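Course handout: Notes to go with the visit to the Rallitz open day

Print this page | E-mail this page

February 11, 2020

Thank you all for turning out for the visit, and thank you especially to those who stayed behind to ask questions when the rest of us had already gone looking for tea. I promised I would write up my notes and here they are, longer than I meant them to be, as usual. They cover the demonstration in the ground floor workshop and a few things I tried to say on the way home but couldn't over the noise of the coach. Please read them before the next session, and bring them with you, as we shall be going back to the part about edges.

First, a word on who was who, as several of you asked. Rallitz own the building and run the open day. The cloth handling work belongs to Gromell, a much smaller firm which has its benches there, and the talk in the upstairs room on gripper fingers was given by people from Fung. The two are not connected, though they were very polite about each other, and you should keep them apart in your write-ups. The Sandel project, which you will find in the reading list, is older than either and deals mostly with sheets and pillowcases for hospital laundries.

You will remember that the first half of the morning was given over to boxes. A box is a friendly thing for a robot. It has the same shape when you pick it up as it had when you left it, and if you know where one corner is you can work out where the others must be with a bit of school geometry. I do think some of you were a little bored by the boxes (I saw the phones!), but I was glad they came first, as it made the change to cloth so much more striking.

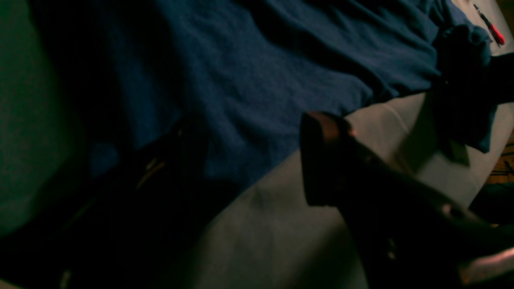 Cloth has no shape of its own, and that is really the whole of the difficulty, so I shall go through it slowly. A shirt or a towel dropped on a table may lie in more ways than anyone could list, and every time the robot touches it there is a new arrangement to be understood. The programme must find an edge or a corner worth taking hold of, and it has to do it from what the camera at the wrist can see, with the gripper itself taking up part of the view. Look at the dark blue fabric and follow its lower border against the pale grey surface, and you will see what I mean: the line is rumpled and slants, and the ridges running across the cloth could easily be taken for edges by a programme which looks only for changes from light to dark. Then look over to the right, where the same navy is bunched up thickly. Is the border there a true edge, or only the outside of a fold? I can't tell for certain myself, and I have had years of practice at folding towels.

Light matters a great deal too. Where it falls straight on the cloth the blue is quite bright, and away to the left it is nearly black, so colour alone won't tell you where one thing stops and another starts. Several of you asked why they don't simply put up more lamps. The answer we were given was that they do, for some trials, but that a robot which works only under perfect lamps would be of very little use in a laundry or in somebody's home — and I thought that was a fair reply.

On numbers, please copy these down correctly this time. Gromell told us that they set themselves 400 trials for each kind of cloth, 200 of them with the cloth laid out loosely and the other 200 with it heaped. Each trial allows two attempts at a grip before it is marked as a failure. We were not given the results, so please don't guess at them in your reports.

For your written work I should like two pages on one grip you watched during the demonstration. Say what the gripper was reaching for, what you think the camera could and couldn't see, and where you yourself would have taken hold. A sketch is welcome, however rough. Those who missed the visit may do the same exercise at home with a towel and a pair of kitchen tongs, keeping one eye shut, and I mean that quite seriously. We shall look at the results together before the April break.

Comments

I tried the tongs with my eye shut and picked up the tablecloth along with the towel. Does that go in the report?

Yes please, put it in, and say which edge you thought you had hold of.

Is the talk from Fung part of the written work or only the cloth one?

Only the cloth, but do keep your notes from upstairs for later.

Related items
Reading list: the Sandel project and laundry handling
Handout: Grippers, fingers and suction cups
Handout: Why boxes are easy
How to set out a visit report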